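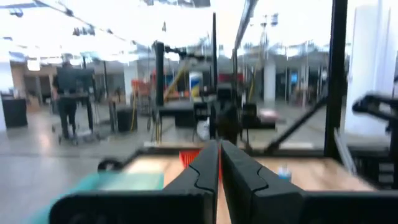
Rikden Bench Oil, one summer in: my review

Posted 2021-01-23

I've been promising this one since before Christmas, so righto, let's go. If you've come over from the chopping board post, hello, and yes, I did end up buying the big tin.

Quick background for everyone else. Our kitchen has timber benchtops, and they were in a bad way when we moved to Flildale. The previous owners had slapped some sort of glossy varnish over the lot, and by the sink it had gone milky and started lifting in flakes you could get a fingernail under (and I did, constantly, while waiting for the kettle). We got a quote to rip it all out and put in stone, which came back at $3405 before plumbing, and I went straight out and bought sandpaper.

The tin is 545 mL, which sounds like a strange size until you've got it in your hand and realise it's a nice thing to pour from. There's a proper spout under the cap! After years of levering lids off with a screwdriver and then hammering them back on crooked, I was a bit too excited about the spout. You also get two little lint-free cloths and a fold-out instruction sheet in what I can only describe as optimistic English.

I bought mine from Flundow, the hardware place out past the showgrounds. Riis had it online for less, but the postage killed the saving and I wanted it that weekend.

Getting the old stuff off

Not the oil's fault, but you need to know this going in: the oil is the easy bit. Rikden want bare timber, and they mean bare. I started with a heat gun and scraper, hated it, swapped to the orbital sander and spent two long days in December with the windows open and a dust mask fogging up my glasses. 80 grit, then 120, then 180. I stopped at 180 on the advice of Gunhild Ragnarsson, who ran the refinishing workshop I did at the community shed. She reckons people polish their benches to glass and then wonder why the oil just sits on top looking sulky.

Wipe the dust off with a barely damp cloth, wait till it's dry, and have a look at it side-on with a torch. I found a whole arc of swirl marks near the stove that way. Back to 120 for that patch, much swearing.

The first coat

Oh, the first coat is lovely. Pour a bit out, push it around with a cloth, and the grain comes up like somebody's turned the lights on. Mine went from pale and chalky to a sort of honey colour, warmer than I expected from the sample card, so do a test patch underneath if you're fussy about tone. My sister went with the same oil on a paler timber and hers hardly shifted, so your mileage will vary.

The smell is mild. A bit nutty, a bit like the inside of a cricket bag. It had gone by the next morning.

Put on less than you think. I'll say that again for the people up the back — less than you think. I was far too generous around the sink on the first go, didn't wipe it back properly, and ended up with a tacky stretch that grabbed every crumb and bit of cat hair in the house. It took a rub with a white scouring pad and some fresh oil to get it moving again.
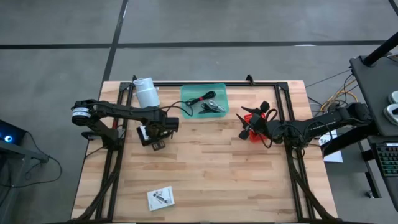
Coats two and three went on much better. By then I'd worked out a rhythm: oil on, twenty minutes and a cup of tea, wipe it all back hard with an old T-shirt, then leave it overnight. The sheet says you can recoat after 6 hours, and maybe you can in a dry week, but we'd had storms and mine was still a touch grabby at dinner time. Overnight suited me fine.

While I remember, please lay the oily rags out flat outside to dry before you bin them. Oily rags in a scrunched-up pile can heat up and catch fire on their own. Mine went over the fence in a row like very sad bunting.

How it's wearing

The bench has had a whole summer school holidays thrown at it so far, including two birthday cakes and a mango season. Water beads up nicely everywhere except right behind the tap, where I suspect I sanded a bit thin on patience. Red wine wiped off after an hour with no mark. Beetroot left a pink shadow that faded over a couple of days. Turmeric did what turmeric does, and I now have a faint yellow thumbprint next to the toaster that I've decided to live with.

Hot pans are a no. I knew that, my husband knew that, and there's a pale ring by the cooktop anyway. The upside of oil over varnish is that I could sand just that ring, dab some more on and blend it in, all before lunch. You'd never manage that with the old finish.

Scratches are about the same as you'd get with any oil. It doesn't make the timber harder, whatever the tin implies about "armour". Use a board, you heathens.

What I'd grumble about

The cap. Beautiful spout, terrible cap. Oil gets into the thread and sets like toffee, and by the third opening I needed the multigrips. Wipe the thread every single time.

Coverage is also a bit cheeky. I got three coats on the long bench and two on the short one before I ran out, and the short one could do with another. If your kitchen's any bigger than a galley, buy two tins.

And the cloths it comes with are too small to be any use for wiping back. Good for getting oil into the corner behind the tap, though.

Would I buy it again?

Yep, and I already have. The second tin's in the laundry cupboard waiting for a cooler week, and once the short bench is done I'm going to have a crack at the outdoor table with whatever's left. It isn't rated for outside, so that could go badly. I'll post an update either way.

Four stars, with one off for the cap.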